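Breakfast person wanted for our shared kitchen at Restinham (mornings, part time)

Hello! I'm Manuela Piras and I look after the ground floor at Restinham, which means the kitchen, the long table and whatever has gone wrong with the back door this week. We need someone to take on breakfast from April, and I'd love it if that someone lived close enough to walk or cycle, as it is an early start and the first bus gets in after we've opened.

It's a small kitchen with simple things in it. Toast, porridge, eggs, fruit, tea. 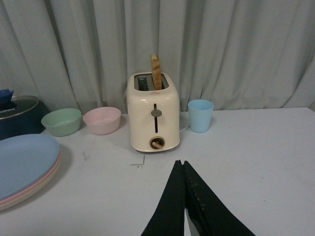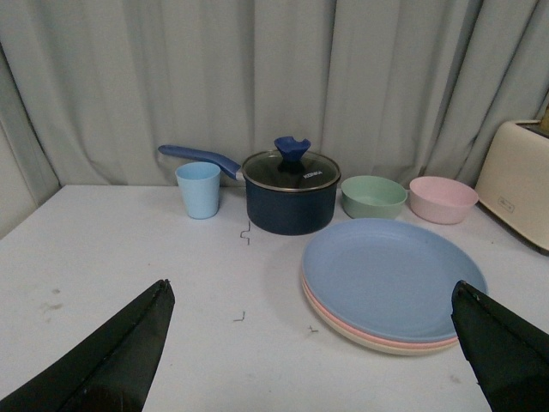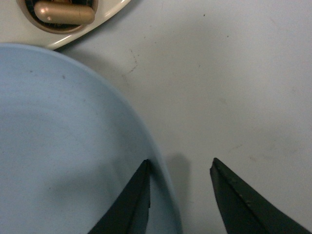 Most of the people you'd be feeding are on their way to work upstairs or have just come off a night shift at the Cirnex building over the road, and the two lots want quite different things. The ones going up want toast in their hand and a hot drink, quick as you like. The night lot want to sit down, have porridge, not be talked to very much and then go home to bed. You get to know them (I still get a wave from people whose surnames I've never learnt).

What you'd be doing

You'd let yourself in at 6.15, put the heating on if it's cold and get the porridge going. Doors open at 7. After that it's toast, more toast, washing up as you go and keeping the table wiped and laid so that anyone coming in late doesn't sit down to somebody else's crumbs. We stop serving at 9.30 and you'd be away by 10.15, once everything is dried and back on the shelf and the toaster's crumb tray has been emptied. Please do empty the crumb tray. I once went a fortnight without checking and I'm not proud of it.

There's a bit of shopping too. Bread and milk are delivered, but the oats, eggs and fruit come from Flatach on the corner, where we have an account, so you'd never need to use your own money. You write what you bought in the blue book and Gudrun Rothe does the sums at the end of the month.

We use real bowls, cups and plates, no throwaway stuff, and it all gets washed by hand. If you can't stand washing up then this really isn't the job for you!

Who I'm hoping to hear from

You don't need to have worked in a kitchen before. Špela Vlachou did this job before you and she came to us from a garden centre; she'd never made porridge for more than two people. She's going back to college, which is the only reason there's a gap, and she has offered to do your first 3 mornings alongside you so you're not left guessing which cupboard is which.

I do need you to be someone who turns up. If you're ill you're ill, and Hjalti Bach or I will cover, but I can't have people standing outside in the dark wondering whether there's breakfast. You'll need to be able to read a label properly and take allergies seriously, as we have one regular with a bad nut allergy and a couple who can't have milk. A food hygiene certificate would be handy. If you haven't got one we'll pay for the course and for the hours you spend on it.

It would also help if you liked mornings, or could at least be civil in them. I'm a night owl myself and I managed it for two winters, so it can be done.

Hours and money

Five mornings a week, four hours each. The pay is £2242 for the first 3 months, paid monthly, and then we sit down and talk about whether we both want to carry on. Breakfast is included, naturally, and you can take home any bread that's left over. Holiday is worked out on your hours and Gudrun can explain it far better than I can.

The kitchen is up one step from the yard. There's a ramp we can put down, and the worktop is a fixed height, so if that's likely to be awkward for you please tell me and we'll see what we can move about. There are 51 bike spaces in the yard and nearly always one free at that hour. Parking is hopeless, I'm afraid.

How to get in touch

No long forms. Write me a page, or half a page, saying who you are, when you could start and what you like to eat for breakfast (I'm nosy). Leave it in the Restinham letterbox marked for Manuela, or ring the front desk and ask Valdemar Gunnlaugsson to put you through. He's there from 8 until 2.

I'll ask a few people to come and do a trial morning, paid, with Špela in the kitchen and me getting under everybody's feet. Wear flat shoes and bring an apron if you've got a favourite, otherwise there are clean ones on the hook behind the door.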